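Teleop demo station – weekly safety and data check
Room: Montoya, glossy table
Checked by: Siiri Rozīte
Period: June, second round

Same form as last time, with my comments typed in under each item because the boxes are too small and I talk too much. If you only want the results, they're on the first line of every item.

1. Emergency stop, operator side
Result: OK
Hit it three times with the arm moving slowly and once with it holding something. The arm froze every time and the fingers stayed shut, which is what we want. Please keep the button on your non-dominant side. I found it on the floor under the chair again this morning (you know who you are!).

2. Emergency stop, spotter side
Result: OK, with a comment
Works fine, but the cable is stretched tight if the spotter stands where the tape says to stand. I moved the tape. If you come in and the mark looks different, trust the new one.

3. Remote link and dead-man pedal
Result: OK
Lifted my foot in the middle of a reach and the arm held still. I did the same with the headset off, and with the Vutlow controllers asleep on purpose. No drift on waking up, though there was a small twitch in the wrist the first time that I couldn't get back. I've written it down anyway. If anybody else sees a twitch when the controllers wake, tell me before you start recording, even if it goes away.

4. Speed limit in remote mode
Result: OK
Still set to the slow profile. I know it feels like stirring honey, and I know the demos take longer. We can talk about the middle profile when every operator has signed off on items 1 to 3.

5. Grip force, crushable objects
Result: Needs attention
The fingers close harder than the operator thinks they do. With the trigger you get no feeling back at all, so people squeeze until it looks tight on the screen, and by then it's well past tight. The can in the current object set is badly dented and creased. It can still be gripped around the top half, but a can in that shape isn't teaching the same lesson as a smooth one, and an open can has a rim that I don't want anyone straightening by hand.

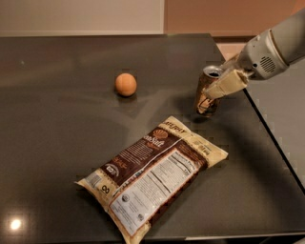

Rohani Sutanto: I'd leave the dented ones in, Siiri. If every demo uses a perfect can, the policy falls apart the first time it meets a bad one. Could we tag them as a separate object and cap the force in software? I can have the cap in by noon, I just need to know what number you trust.

Fair point, and I'm changing my comment because of it. Dented cans stay, with their own tag, once the cap is in. Until then, half trigger only. No bare hands on the rims, gloves are in the drawer.

6. Hand guiding (arm in free-drive)
Result: OK, with a comment
Two people for this, always. One moves the arm, one has the stop. Reet Siliņa and I went through the whole routine and the arm felt light and even in every joint except the elbow, where there's a bit of stickiness near full stretch. Hold the forearm, never the fingers or the wrist housing. And take your lanyard off – I forgot mine and felt silly.

7. Table surface and glare
Result: Needs attention
I love how this table looks and I wish we had picked a different one. The ceiling light comes back off it as a bright white spot, and the objects get reflections too. For safety it's fine, nothing slides more than I expected. For the data I'd like a matte mat from Holel, or at least a test with one. Until we decide, don't move the lights between episodes, please.

8. Object layout before each episode
Result: OK
Ball, can, chip bag, all clear of each other at the start. The bag lies flat. The ball will roll if you bump the table, so wait for it to settle before you press record. If it goes off the edge, stop the arm first and then pick it up. I've watched three people now duck under a live arm after that ball and it scares me every single time.

9. Clearance when carrying
Result: OK, with a comment
Low carries are good for the can but watch the bag. Operators steer by the top of the can and forget how far down the base is. Lift first, then travel, then lower. It costs you a second or two and the demos come out cleaner.

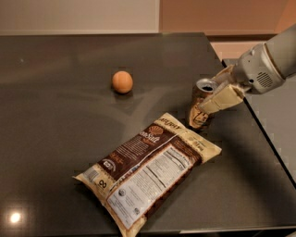

Item 9: can held upright just behind the top edge of the chip bag, base close to the table.

10. Episode log
Result: OK
We're at 758 episodes recorded, 600 kept and 81 waiting for someone to look at them. The rest were thrown out, mostly for drops. Please write the reason when you reject one. "Bad" is not a reason! Rasa Paulauskas has offered to go through the waiting ones if she gets a quiet afternoon.

Open actions
Force cap and dented can tag – Rohani
Elbow stickiness, ask Kosavach for a service visit – Reet
Mat test – me
Longer cable for the spotter stop – me, when the part gets here

Next check is the same form, same room. Aparecida Brandão is doing it with me so that she can run it alone after that.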